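Progress report to the Skuvotness fund
Captions and keyboard access on the Pavollow course site
Prepared by Grirketti, November 17, 2018

Period covered

This is the second report under the current grant. It covers work since June. The first report dealt with the audit of the site and the list of problems found. Most of the work since then has gone into fixing them.

Pavollow is used by adult learners who take short evening courses in bookkeeping, English and basic computing. Many of them use the site on an older phone or a shared library computer. The grant pays for three things: captions on the course videos, a site that works without a mouse, and a short guide for tutors who upload their own material.

Captions

The plan called for captions on 21 course videos by the end of the grant. So far 12 are finished and live. The rest have automatic captions that have not been corrected, and these are switched off for learners until someone has gone through them.

Correcting takes longer than we budgeted for. The bookkeeping videos are the slowest. The automatic captions get most of the terms wrong, and numbers read aloud come out in several different styles in the same video. We now keep a word list for each course and load it before the first pass. The English course videos needed speaker labels, which the first draft of our caption rules did not mention. The rules have been updated.

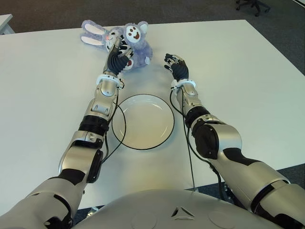 A robot's arms reaching across a white table.

Keyboard access

The main menu, the course list and the sign-in page can now be used with the keyboard alone. Focus is visible on all of them. The old theme removed the focus outline everywhere, so we put it back in one place in the style sheet and then dealt with the pages where it clashed with the background.

The quiz pages are not done. The matching exercise depends on dragging, and there is no keyboard way to do it at present. We looked at adding arrow key support to the existing tool, which is a part called Xolalpa that came with the site. The code is old and hard to change safely. We have decided to replace the exercise with a set of drop-down lists.

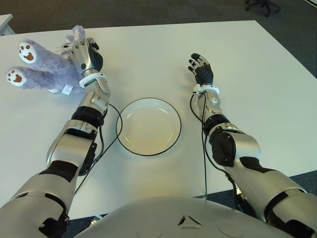
The drop-down version has been built for the computing course and is on the test site. Screen reader users in our test group could finish it, but they asked for the number of remaining items to be read out after each choice. That change is in progress. The bookkeeping and English quizzes will follow once the wording of the instructions is settled.

The pop-up calendar on the enrollment form also traps the keyboard. A plain text date field has been added next to it as a stopgap.

Tutor guide

The guide is in draft. It covers headings, link text, alternative text, and how to save a slide deck so that the reading order holds. Tutors who read the first version found the section on tables too long, and we have cut it to one page. 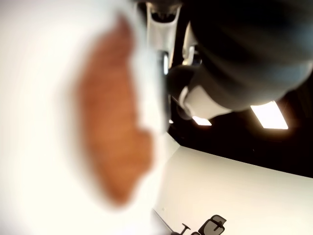
Close view from a robot's wrist, with part of the dark arm at upper right.

Spending and changes to the plan

Spending on captions is ahead of plan and spending on the guide is behind it. We ask to move the unused design money from the guide to caption correction. The total stays the same.

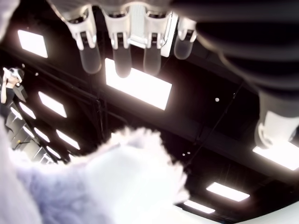

Will the remaining videos be captioned before the grant ends?
We expect so if the transfer is approved. Without it, the two longest bookkeeping videos would be left with a written transcript only.

Next steps

Finish the quiz change and move it to the live site. Replace the enrollment calendar. Correct the remaining English captions, then bookkeeping. Send the tutor guide to Skuvotness for comment before it is published.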